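**Technical notes: raw-water cooling and the impeller interval**

October 11, 2024

Members running the older Grolbridge diesel will have seen the notice pinned up at Kasham marina about shortened impeller intervals. The notice is correct but brief. The reasoning behind it follows, along with the procedure Brândușa Ghiță used on her own boat in September.

The handbook interval for the raw-water impeller is 1000 engine hours or two seasons, whichever comes first. That figure assumes clean water and a strainer in good condition. The upper basin at Kasham has neither deep water nor a clean bottom at low tide, and most of us motor out through suspended silt. Brândușa's impeller was pulled at 931 hours with one vane missing and two more cracked at the root. The engine had never shown an overheat alarm. Coolant temperature at cruising revs had crept up over the season, which she had put down to a fouled hull.

A second boat, the Plilwood sloop on the outer pontoon, lost its impeller at 313 hours. In that case the pump had been run dry with the seacock closed, so the hours tell us very little about wear.
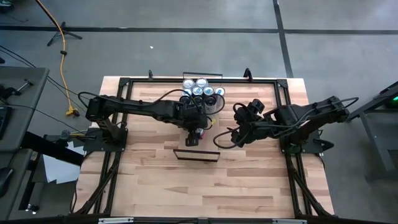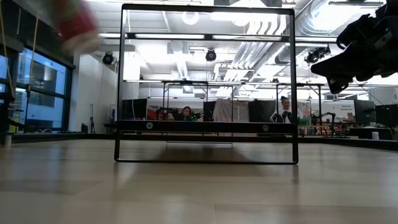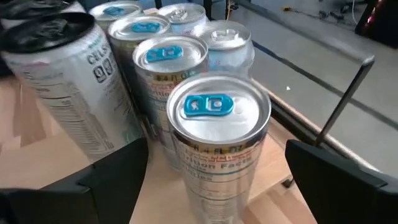 The missing vane matters more than the failed impeller. Rubber fragments travel downstream and lodge at the first restriction, normally the inlet end cap of the heat exchanger. Replacing the impeller without recovering the fragments leaves the restriction in place. Brândușa found hers in three pieces, all against the tube stack.

Procedure, in order:

1. Close the seacock and hang the ignition key on it.
2. Remove the pump cover. Four screws on the early pump, six on the later one. Note the position of the cam screw and leave it alone.
3. Draw the impeller with a proper puller. Levering with screwdrivers scores the housing.
4. Check the cover plate for a wear ring. Light scoring can be dressed flat on wet-and-dry paper over glass. If a fingernail catches after dressing, replace the plate.
5. Lubricate the new impeller with glycerine or the sachet supplied. No petroleum grease.
6. Fit with the vanes trailing in the direction of rotation. New paper gasket, no sealant.
7. Open the end cap of the heat exchanger and account for every missing piece of vane.
8. Open the seacock, start, and confirm discharge at the exhaust. Shut down at once if none appears.

Mihăilă stocks the impeller and gasket as a kit, but the cover plate is a separate order and took nearly a fortnight to arrive last time. Check which pump is fitted before ordering - the two kits look alike and the shaft diameters differ.

The recommended interval for boats berthed in the upper basin is now one season regardless of hours. Boats on the outer pontoon can stay with the handbook. Strainers should be opened monthly on either berth, and the lid seal wiped with silicone grease before it goes back.

The club puller is in the grey cabinet beside the fuel berth. Sign it out and return it with both jaws.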